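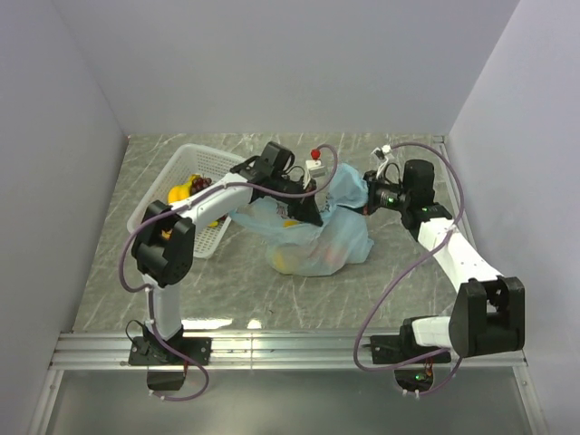
*3 min read · 15 posts*

**1/** I've been meaning to write this down since November, when my mother moved out of the house in Gilbert and I spent five days going through her kitchen. It's a thread about plastic bags, and a little bit about groceries, and it wanders, so get yourself a coffee.

**2/** My mother kept bags. I think most people's mothers did. Hers lived in the cupboard under the sink, stuffed inside one bigger bag that hung from the pipe, and if you opened the door too fast the whole thing slid out onto your feet.

**3/** I sat down on the kitchen floor and sorted them. 77 bags! I only know that because my brother-in-law Edivaldo bet me there'd be more than a hundred and I wanted his money.

**4/** Some of them were from stores I'd forgotten completely. There was one from Mullton, the grocery on the corner of our old street that closed when I was in junior high. Green letters, a little cracked, handles still good.

**5/** I worked at Mullton for two summers, bagging. Gerd Hagedorn ran the front end and he took bagging very seriously. Cans and jars on the bottom, boxes standing up along the sides, bread last, eggs in their own bag if the customer looked nervous.

**6/** He used to lift a bag after I'd packed it, just an inch off the counter, and set it back down. If it tilted he'd look at me — never said a word — and I'd start over while the whole line watched. I was fifteen and wanted to crawl under the register.

**7/** I still pack that way. I can't help it. My husband throws the onions in on top of the peaches and I have to go look at the magazines until he's finished.

**8/** Anyway, the bags. I'd always thought of Mom's collection as one of her funny ways, and sitting there on the linoleum I started remembering what they were all for. Wet swimsuits. Muddy shoes. Half a casserole going home with a neighbor. The lining of every little wastebasket in the house.

**9/** When my father was in the hospital she brought him clean pajamas in one every other day, with the top folded over twice, very neat. I had forgotten that until I saw the way some of these were creased.

**10/** Her neighbor Detlef Hamann came by while I was at it and asked if he could have a few for his dog. I gave him a fistful and he stayed for an hour and told me about the year the creek came up. He says she once lent him a roasting pan in a bag and he still has both. (I told him to keep them.)

**11/** The torn and sticky ones went to the drop-off bin at the supermarket. Check yours before you haul a load over there, by the way. Ours wants them clean and dry with the receipts taken out, and I had to stand by the cart return picking out receipts in the wind.

**12/** The sturdier ones came home with me. I've got a big canvas tote for the weekly shopping and I like it very much, but it doesn't fit in a coat pocket, and a folded-up plastic bag does. I've been using the same one since Christmas for apples and library books.

**13/** For anyone who wants the folding method: flatten it, fold it lengthwise until it's a strip as wide as two fingers, then fold up from the bottom in triangles and tuck the handles in. Mom did hers in front of the evening news.

**14/** The Mullton bag I'm not using for anything. It's in the drawer with the birthday candles and the good scissors, and my daughter has already asked me twice if she can throw it out.

**15/** If any of you grew up near there and remember the place, please tell me what the bakery counter called those little square cakes with the orange icing. Edivaldo and I have been arguing over it for weeks, and he still owes me for the bet.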